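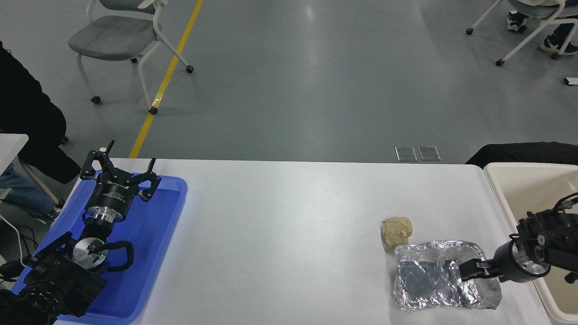
Talks & Slides > Data Collection

Search talks, speakers, topics

Posted 22 April 2026 by Signe Holst

Speaker notes: Collecting two-arm examples for table clearing

Slide 1. Title. Introduce myself, mention Kári Toft and Gerrit Baert, who ran most of the sessions. Say up front that the talk covers collection only. Training results are in Brittany's talk after the break.

Slide 2. The set. 2319 episodes recorded at the Rornby site, starting in October. 365 of them are held back for testing and I will not show numbers on those. Trakitz is our name for the recording software. It writes joint positions, gripper opening and camera streams against one clock.

Slide 3. Task family. Clearing a table with two arms. Items are things people leave after lunch: crumpled paper, foil trays. The bin stands off the right end of the table. The instruction text is short and the same within a batch. Operators do not improvise on the wording. If they want a new wording, it becomes a new batch.

Slide 4. Why foil and paper. Both change shape when gripped, and neither goes back to what it was. An aluminum tray has a rim that folds under a finger. A paper ball can be taken from nearly any side, but its outline differs each time it is crumpled. Rigid blocks gave us clean episodes and a policy that closed the gripper to a fixed width. Pause here, people usually ask about force sensing. Answer: none at the fingertips, we read motor current and log it.

Slide 5. Start states.

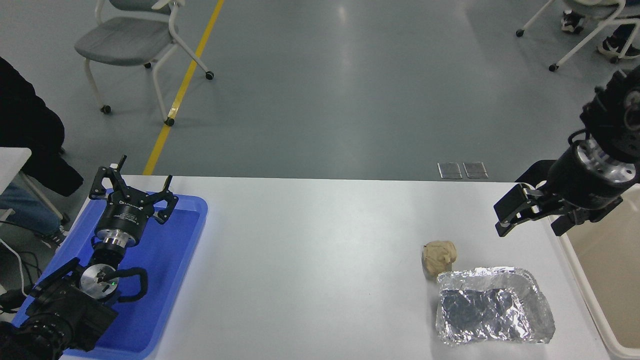 The start state is where most of the variation should come from. Operators get a sheet with item positions drawn as zones, and they place by hand inside the zone. We tried marking exact points on the table. The policy learned the points. Zones are deliberately loose, with foil and paper sometimes near each other so that the approach path matters. A finger that comes down beside the foil instead of over the rim will push the tray, and we want some of that in the set along with the recovery.

Slide 6. The idle arm. Many clearing episodes need only one arm. The other one still gets recorded, all joints, every step. Early on we dropped its channels to save space. That was a mistake: the policy had no examples of an arm holding still while the other worked, and it drifted. Now a still arm counts as data. Parking pose may vary between batches but not within one.

Slide 7. Background. Chairs get moved, people sit near the station, cables shift. We do not clear the room. Floor markings and reflections stay in view of the head camera. Gerrit ran a check with a screen behind the table, and the policy trained on that batch did worse when the screen was removed. Details in the appendix.

Slide 8. Rejects. An episode is thrown out for three reasons: a dropped camera stream, a hand entering the workspace after the start mark, or a clock offset above the limit. A failed grasp is not a reason. Failed grasps are kept and tagged. Kári Zoëga wrote the tagging guide, 21 labels, of which operators use 10 regularly. We are merging the rest.

Slide 9. Operator effects. Each operator has a recognizable speed and a favorite side to approach from. Rotate operators within a batch. Show the speed plot, do not read the axis labels aloud.

Slide 10. Open items. Label merge. A second table height. Move the upload step from Prulleo to the Escobar server, access request pending. Then questions. If the session is running late, skip slide 9 and go straight here.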